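Wooden Table Questions I Get All the Time
Updated April 2019
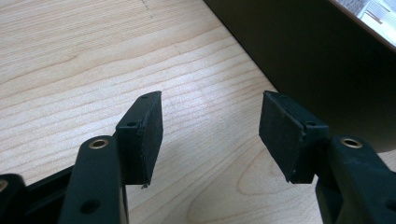

A light wooden tabletop, close up.

I've been fixing up and selling secondhand tables under the name Lundano for 11 years now, and my inbox is mostly the same handful of questions. So I finally typed up the answers!

Do you oil or varnish?
Oil, nearly always. I like how it feels under my hands, and if you scratch it you can patch one spot without redoing the whole top. Varnish does hold up better with small kids (my sister has three and her oiled table looks like a map of the moon), so if you want it, just ask when you order and I'll do it.

How often should I oil my table?
Twice a year if you eat at it every day. Once is fine for a desk. Drip a little water on it - if the drops sit up in beads you can wait, and if they soak in and leave a dark patch, get the rag out.

Which way do I wipe?
With the grain. Put on a thin coat, leave it for 20 minutes, then wipe off everything that hasn't soaked in. People always leave too much on and then write to me about a sticky table. Lay your oily rags out flat outside to dry, please, and don't ball them up in the trash. They can heat up and catch fire all on their own.

Can you get rid of white rings?
Usually, yes! White rings tend to sit in the finish, so on an oiled top I rub them gently with a soft cloth and a bit more oil. Black rings go down into the wood and need sanding, and even then I can't promise anything.

What about crayon?
Warm soapy water on a cloth, wrung out well. Try that before you try anything fancier.

My table has a crack in the winter that closes up in August. Is it broken?
No, that's just wood moving. Heating dries the air, the boards shrink a little, and then they swell again when it's humid. Keep the table away from the radiator and don't fill the crack, or the filler will get squeezed out in summer. If it stays open all year, send me a photo.

Do you deliver?
Up to 100 miles, and Valtteri Kettunen does the driving. He'll carry it up stairs but please measure your doorway first. Seriously, measure it. We've taken legs off in a hallway more than once.

Can I return a table?
You have 7 days. I'll come get it and refund you, minus the delivery fee.

Do you do chairs?
I don't, sorry. I tried it and I was slow and grumpy the entire time. Iida Ahonen does lovely work on chairs and I'm happy to pass along her number.

How do I reach you?
Use the contact form. I answer in the evenings, once I've washed the sawdust off.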